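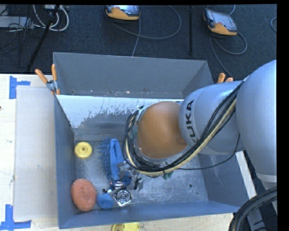

Issue no. 454, page 2 of 4

Event notices going to the wrong ward lists

Filed under: Campaign Tools, Mailing, Resolved

Opened by: Zuzanna Kozłowski, Vavano district office
Assigned to: Ewan Shearer
Product: Bokeck contact manager

Problem

The rally notice for Suominen ward was sent at 8:40 a.m. and reached 305 people registered in the ward next to it. The Suominen list got nothing. The candidate's stop was moved to the school gym in the notice, so people in Suominen still had the old address. We phoned the street captains, but we need the list fixed before the police liaison note and the road closure map go out.

Log

9:15 a.m. – Checked the send record. The message was addressed to "Ward B", which is the label the district used before the boundary change. Bokeck still accepts old labels and matches them by letter.

9:50 a.m. – Asked Zuzanna to open Lists, then Ward Names, and read out the entry for Suominen. It had the new name but no code. The code field was left blank when the November file was loaded.

10:20 a.m. – Entered the code and saved. Test message to two staff addresses in Suominen did not arrive. Outgoing queue showed it as sent.

10:35 a.m. – Found a second copy of the Suominen list, with no members, created by the same import. The test had gone to that one. Deleted it and cleared the saved selection.

10:50 a.m. – Repeated the test. Both addresses received it. Raymonde Sawatzky approved the corrected notice and it was sent at 11:05.

Still open

Old labels should be refused instead of matched. Passed to the import team. Until that is changed, pick wards from the menu and do not type them in.

Status: resolved for this office, import fault open.

Comments

Kwesi Acheampong: Same blank code in our office after the November file. Filling it in was enough for us, no second list.

Audrey-Anne Leclerc: Does deleting the empty copy remove the unsubscribe records?

Ewan Shearer: No. Those are kept with the contact – the list only points to them.

Contact the help desk | © Plultusness | Back to top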